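Board: Field Methods > Bird tracking
Thread: Tag weight on small shorebirds

skornport_ringer
Posted 1/13/20
We fitted leg-loop harnesses to 21 dunlin at Skornport in October. The tags are the Semple type, solar, and so far they log well. My question is about the 3 percent rule. Our lightest birds were just under it with the tag alone, but over it once you add the harness and glue. Do people count the harness or not? 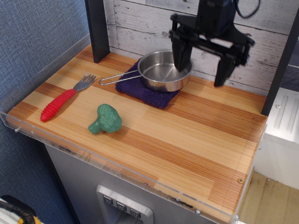

Saucepan on its folded cloth.

mudflat_211
Count everything that leaves with the bird. Tag, harness, glue, color ring if you add one. If the lightest birds go over, don't tag the lightest birds.

altonwader
I don't agree that 3 percent is the number to worry about. Drag matters more than mass on a bird that flies long legs. A flat tag at 4 percent can cost less than a tall one at 2. We had both kinds at Alton and the tall ones came back late, when they came back.

mudflat_211
How many birds was that? Late compared to what?

altonwader
30 birds, split evenly, compared to ringed birds from the same catches. It's a small sample and I said so in the report.
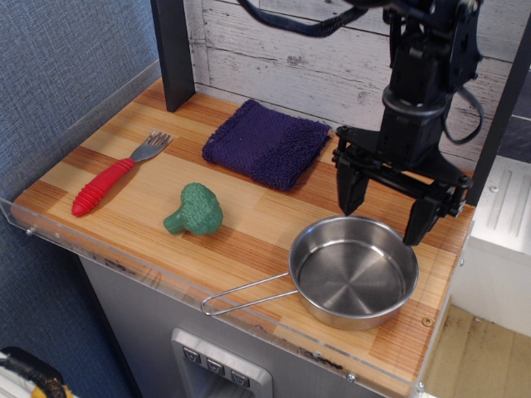 Fork, toy broccoli, washcloth and pot on the counter.

skornport_ringer
Ours are the low profile ones, so maybe drag is less of a problem. I still need a figure for the permit form. Farzana Khondokar reads them for our area and she will ask for total mass.

tern_and_tern
Then give her total mass. Things I would put on the form:

1. Weight of each tag, weighed by you and not copied from the maker's sheet. Ours varied more than the sheet said.

2. Weight of a finished harness, with the ends trimmed and glued.
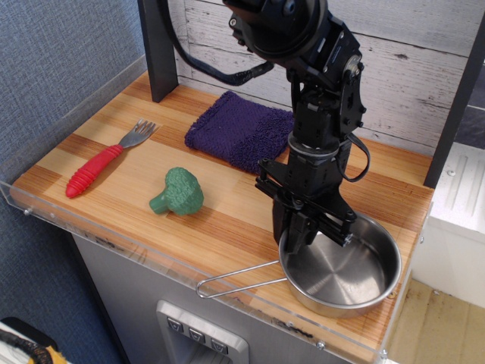 3. The lowest body mass you will accept, written as a cutoff in grams.

4. What you do with a bird that falls under it. Ring and release is fine.

altonwader
Add tag height and width to that list. It takes one line.

tern_and_tern
Fair enough.

brelel_bander
Does anyone weigh birds again on recapture? At Brelel we got one back with 945 fixes on the tag and it was heavier than when we let it go. One bird proves nothing, but I never see this in the papers.

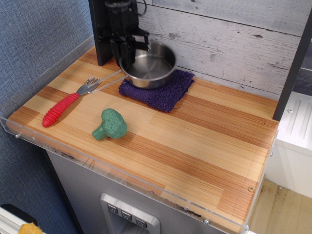
Small pot with the purple cloth under it.

mudflat_211
We do, but recaptures are mostly birds that did well. The ones that lost weight don't walk into your net.

skornport_ringer
Thanks all. I'll count the harness and set the cutoff at 48 grams. That drops four of the birds we did last time.

altonwader
Send the heights too.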